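26/02/2021

The great desk clear-out, part two

So I said I'd do the little room at the end of the landing before the end of the month, and I have very nearly done it! For anyone who missed the last post, the little room has been a study, a spare room, a place to dry coats and (for one grim winter) a home for a rowing machine. Since last spring it's been where I work, and I've been working in it surrounded by what I can only call strata.

I started with the table. I bought it second-hand from a man in Kostport who was moving house and wanted it gone by teatime, and I have loved it ever since, mostly because it's big and white and bounces a bit of light about in a room that doesn't get much. It has a strip of light wood along the side as well, which I'm very fond of. But I hadn't seen the top of it for months. There was post on it. There were two jumpers on it. There was a seed catalogue from last May with all the things I was going to grow circled in green pen, and I grew none of them, so that went straight in the recycling before I could feel bad.

My method, if you can call it that, is to take absolutely everything off and put it on the landing carpet, and then only let things back in one at a time. It does mean you can't get to the bathroom without doing a sort of hopscotch. I gave myself 30 minutes for the table and it took the whole morning, with a break for toast.

Then I wiped it down. I'd been putting off the tea rings because I thought they'd be there for good, but a bit of washing-up liquid and warm water got rid of nearly all of them. There's one by where my left elbow goes that I've decided to live with.

The big change is baskets. I've gone off drawers completely. I had one of those Haner drawer towers, four drawers, and I could not have told you what was in any of them apart from the top one (batteries, all flat). If I can't see a thing I forget I own it and buy another, which is how I ended up with 4 hole punches. So the tower has gone to the charity shop and I've put a white wire basket on the table, the sort made of square mesh, so I can see straight through the sides.
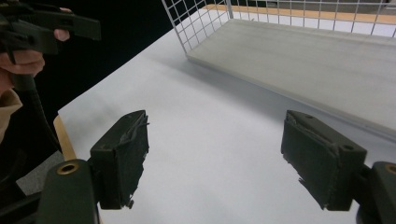

I did dither over it for ages. I wanted something I could shove to the back and still get things in and out of without standing up, and I wanted it white so that it would sort of melt into the table and not look like office stuff. There was a very nice one in the Prakov catalogue but it was the size of a dog bed. The one I've ended up with has a flat floor in it, and that matters more than you'd think, as I had a wire one years ago without and every single pen went through the holes nib first. I found ink on the skirting board when I moved out of that flat.

The rules for the basket are that it's for things I'm using this week. Current notebook, the bills that want paying, the book I've promised to give back. Anything else has to find a home somewhere or leave the house. I've been told by several people that this will last a fortnight and they may be right, but I've made it nine days so far and I'm feeling smug.

Photos were the other big job. Not paper ones, thank goodness, those are all in the loft and can stay there. I mean the ones on the old laptop, which was under the post, which was under the jumpers. 3,530 of them! I sat on the floor with it plugged in and went through the lot over three evenings, and I've got it down to 1,070, and I'd say about half of what I deleted was the same sunset from the same holiday. If you've got a Morin backup drive like mine, do check it's finished copying before you start being ruthless. I didn't, and I had a very nasty ten minutes.

Still to do: the shelf over the radiator, the bag of cables (I'm scared of the bag of cables) and the curtain, which has come off three of its hooks and hangs like a sulk. I also want a better lamp. If anyone has a clip-on one they like that doesn't droop, please leave a comment, I've had two now and both ended up staring at the floor by Christmas.

Right, I need to go and clear the landing. There's still a jumper in the doorway and I've tripped on it twice.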